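What Happens to Our Old T-Shirts? My Textile Waste Project

Final report, Introduction to Environmental Studies, summer session

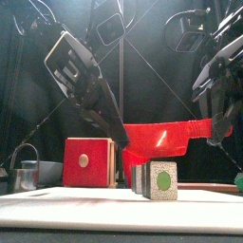 I picked old clothes as my topic because my closet rod broke in May. It came right out of the wall, and when I was sitting on the floor in a pile of my own shirts I started wondering how I ended up with so many and where they all go when people like me get tired of them. The assignment said to choose something you throw away and follow it as far as you can, so that was my topic sorted (my other idea was pizza boxes, and I think I made the right choice). I ended up spending most of my time on plain cloth. A red cloth stretched out over a white tabletop is pretty much the simplest textile you can get, and plain cloth is what a sorter hopes to see, with no zipper, no lining and no mystery layers. The stuff in my closet was a lot messier than that.

What I wanted to find out

My question started out as "where do donated clothes go," and my instructor told me it was too big. Fair! I cut it down to this: of the clothes that students in my dorm wanted to get rid of, how much was still wearable, how much could be used as rags or recycled, and how much was just trash? I also wanted to know if people could tell the difference themselves, because I had a feeling that we all drop things in the donation bin to feel better about it.

How I did it

I put two collection boxes in the Bisley Hall laundry room, one marked WEARABLE and one marked WORN OUT. The sign explained it was for a class and that everything would be looked at and weighed, and then passed on if possible. I left them there until I had 300 pieces, which took longer than I thought it would. The first few days I got almost nothing except single socks. Then people started moving out after finals and it went crazy, and I had to empty the boxes every night.

When I did the final sort I came up with 304 pieces instead of 300. Four baby-size mittens were balled up inside a sweatshirt pocket. I have no idea why there were four. I decided to leave them in.

For every piece I wrote down the type of clothing, what the tag said it was made of, what was wrong with it if anything, and which box it came from. Then I put it in one of three groups. Group A was good enough that I would hand it to a friend. Group B was torn or stained or faded but the cloth was still strong, so you could cut it up for rags. Group C was everything else, mostly things that were falling apart or had paint or glue on them, or that were made of so many layers I couldn't figure out what to do with them.

I did have trouble with the tags. A lot of people cut them out because they itch (I do this too, so I can't complain). Forty-nine pieces had no tag at all. For those I just wrote "unknown." I read online that you can burn a thread and tell the fiber by the smell, but I live in a dorm with very sensitive smoke alarms, so no.

What I found

The biggest surprise for me was Group A. More than half of everything I collected was totally fine to wear. Some of it was better than what I had on while I was sorting. There were jeans with barely any wear at the knees, a really nice wool scarf, and so many free event T-shirts that I started stacking them by color just to keep myself entertained. The T-shirts were the largest type by far. Most of them looked like they had been worn once, if that.

Group B was the next biggest. This was mostly towels, pillowcases, T-shirts with armpit stains, and socks. Cotton holds up really well even when it looks terrible. I cut up a few of the towels myself and they are now the cleaning rags on my floor, and they work better than paper towels.

Group C was the smallest, but it took up the most room because of the puffy stuff. One winter coat filled half a bag. Its shell was one material, the lining was another, the stuffing was a third, and then it had snaps, a zipper and a fake fur edge. The zipper was broken and the stuffing was coming out of both elbows. I spent an evening trying to take it apart with a seam ripper to see how long it would take to get it down to single materials. I gave up after the first sleeve.

As for whether people could tell the difference, kind of! The WEARABLE box was mostly right. The WORN OUT box was where people got it wrong, but in the opposite direction from what I expected. I figured I'd find a bunch of junk in the good box. What I got was a bunch of good clothes in the bad box. Things with one missing button, or a hem that had come down, or a little hole along a seam. Somebody put in a corduroy jacket I would have paid money for, and all it needed was a new hook at the collar.

Following the bags

After the sort I took Group A to the Lulitell thrift store on the other side of campus, since they take walk-in donations. I asked the person at the back counter if I could hang around and ask questions, and they were super nice about it. They told me that things get a set number of weeks on the floor, then get marked down, and then whatever is left goes in a bin for a buyer who takes it by the pound. They weren't sure where it goes after that. Some is sold in other countries and some is shredded for stuffing, but the store itself doesn't get a report.

Group B I took to Judurano, a small rag business out past the bus yard. I wasn't sure they'd want such a small amount but they took it. They cut off the buttons and zippers, sort by how well the cloth soaks things up, and sell the rags by the box to garages and painters. White cotton is worth the most to them because there's no dye that can rub off on whatever you're wiping. Sweatshirts are good, but the cuffs and the printed parts get cut away. All that printing on the free T-shirts is a pain for them, because ink doesn't soak up anything and can scratch.

Group C went in the dumpster, and I felt bad about it. I called a couple of places about the coat and they all said the same thing, that mixed materials cost more to separate than they are worth.

Problems with my project

There are several. Bisley Hall is one building, and it's mostly first-years, so I can't say anything about the whole school. The timing around move-out week probably made the clothes look better than usual, because people were dumping things that didn't fit in the car. My three groups were also just my own opinion. I tried to be consistent, but I know I got pickier toward the end of a night when my back hurt. I went back and re-sorted one bag the next morning to test myself, and 2 of the pieces moved from B to A. If I did this over I'd have another person sort the same bags without seeing my notes, and then compare.

I also wish I had weighed each piece. I only weighed the bags, on a luggage scale, and it turned out to be hard to compare anything when one bag is towels and the next one is tank tops.

What I would like to see

The thing I keep coming back to is the missing buttons. A sewing kit costs a few dollars. I asked at the Bermúdez Center if they would let me put a mending table in the lobby one evening a week in the fall, with thread, needles, a jar of buttons and maybe an old sewing machine if I can find one, and they said yes as long as I clean up. I'm a beginner myself (my own hems look like a kid did them), but so far I can do a button, a hem and a small seam, and that would have covered a lot of what was in the WORN OUT box.

The other one is for the clubs. Please ask people if they want the T-shirt before you order one for everybody! I'd like to write to the student activities office about a sign-up form, and I've started a draft of that letter.

My full sorting sheet is attached at the back, including the mittens. Turned in 21 July 2019.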